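Bunosmont Kitchen Notes

Version 3, updated Sun 18 August

A plain-text collection of 652 home recipes, typed up from cards and notebooks and kept by Hertta Lappalainen. Each recipe is one file, with a title, servings, ingredients and steps.

Fields

title – as written on the card
servings – left blank if the card gives none
minutes – total time, missing in 60 files
source – notebook name and page

Known problems

Oven temperatures are in Celsius in the older files and Fahrenheit in the rest. The unit is always given. Spelling was left alone, so "yoghurt" and "yogurt" both turn up in searches.

Corrections are welcome – send the file name and the line to change. The next update is planned for January.

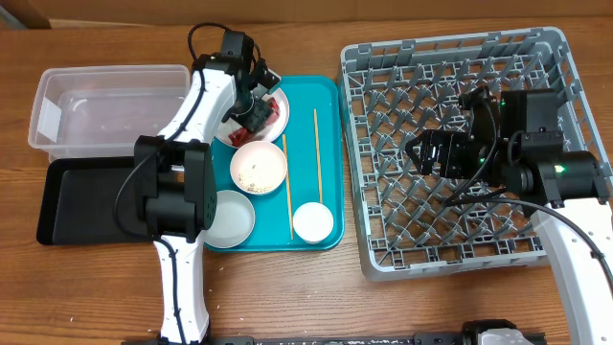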